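Florno garment steamer review: six months with the little one

I have ironed badly my whole adult life. My mother's ironing board dates from 2001, it squeals when you open it, and for years I used it maybe once a month, for a funeral or a job interview. Everything else went on slightly rumpled. So when I say I now look forward to getting the creases out of my shirts, please understand how strange that is for me to type.

The Florno is a handheld steamer, the smallest of the ones they sell. I bought mine with my own money in the spring sale and I've used it most mornings. I waited this long to write it up because so many reviews get written the day the box arrives, and I wanted to know how it held up once the novelty wore off.

Short version: I love it. It has two real faults, and I'll get to both.

What's in the box

The steamer, a clip-on brush, a tiny measuring cup with a spout, a cloth bag and a booklet. The booklet is decent, with proper drawings, although the page on descaling is at the very back and easy to miss. The bag is thin, but it has survived three trips in a suitcase so I can't complain. There's no heat glove. I bought one separately, used it twice and lost it.

Heat-up and steam

The tank holds 300 ml, and that's enough for three shirts or two shirts and a pair of linen pants. From cold it's ready before I've found my socks. There's a light that goes from blinking to steady, and then you squeeze the trigger and off you go! You can lock the trigger down with a little slider on the side, and I'd do that from the start because my thumb got tired on the second shirt.

The steam is strong. My last steamer (a Tellberg, bought in a panic before a wedding) sort of breathed on the fabric and then spat water at it. This one pushes right through a cotton shirt, and you can feel it on the other side, so keep your free hand out of the way. I learned that once.

It does spit a little if you tip it far back or start before the light goes steady. Hold it upright, give it a puff toward the floor, then start. With that habit I've had no water marks on anything since the first week, silk included.

How it does on different fabrics

Cotton shirts: very good. The body of the shirt takes a minute. The collar and the button strip take longer, and you'll want to pull them taut as you go. You won't get the knife-sharp sleeve you'd get from an iron, and if your job wants that, keep the iron.

Linen: better than I expected. Linen never looks pressed on me anyway, it looks like linen, and the steamer takes it from slept-in to nice. Go slowly, from the inside if you can reach.

Wool: this is where I really fell for it. An old wool coat that I was ready to give away came up soft and even, and the brush lifted off a whole winter of fuzz.

Viscose and anything drapey: fast, nearly effortless. My dresses take less time than the shirts do.

Denim: skip it. You can do it, but you'll empty the tank on one leg.

I also do the curtains with it, and the dust ruffle on the guest bed, and once a paper lampshade, which I don't recommend and which came out fine.

Where to hang things

A steamer needs something to hang the clothes on, and a door hook is a poor choice. The hanger swings, you chase the shirt, and the paint gets damp. I tried the shower rail (too high for me) and the back of a chair (no). A low freestanding rack with a solid rail is what finally made the whole thing pleasant. You can get at both sides of the garment and tug on the hem without anything tipping. I like wood over metal tubing for this, mostly because hangers don't skate along it so easily. Mine is a Peltitz, sanded but not sealed, and I rubbed it with a bit of oil before letting steam anywhere near it. If you're shopping for one, look for a base with some weight to it.
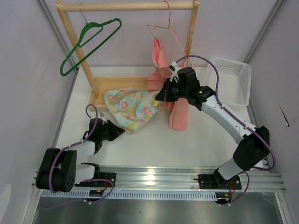 A wooden rail with a tray base, a green hanger at one end and a pink one at the other.

Hangers matter more than I'd have guessed, too. Notched shoulders are a blessing for anything with straps. Very wide hangers leave bumps in the sleeves once the fabric is warm and relaxed, so I keep narrow ones for knits and let those cool flat on a towel.

The two faults

First, the cord. It's too short. I can stand at the rack and reach the top of a shirt, but a long dress means crouching with the plug threatening to come out of the wall. I've given in and use an extension cord. For something meant to be waved around, another couple of feet would make a world of difference.

Second, the tank cap. It's a rubber plug on a little tail, and you have to press it in at exactly the right angle or it weeps down your wrist. I'm used to it now. I shouldn't have to be.

I don't mind the noise (a low hum with a clunk when the pump kicks in), but I wouldn't run it beside a sleeping baby.

Descaling

My water is hard, so I do this every month or so. Half vinegar, half water, run it through into the sink, then two tanks of plain water. It smells like a pickle jar for ten minutes. The steam had started to drop off in July and came right back after one round.

Compared with the others

I borrowed my neighbor's Hubáček for a weekend so I could be fair. It's rated at 2000 watts, it has a bigger tank and a much nicer cap, and it heats just as fast. But it's heavy! After two shirts my forearm was shaking. If you do a whole family's laundry in one sitting at a proper rack and you've got strong wrists, look at that one. For one person getting dressed on a Wednesday with the coffee going cold, the Florno is a joy to pick up.

Would I buy it again? Yes, the same day. I'd order a second cap with it if they sold them.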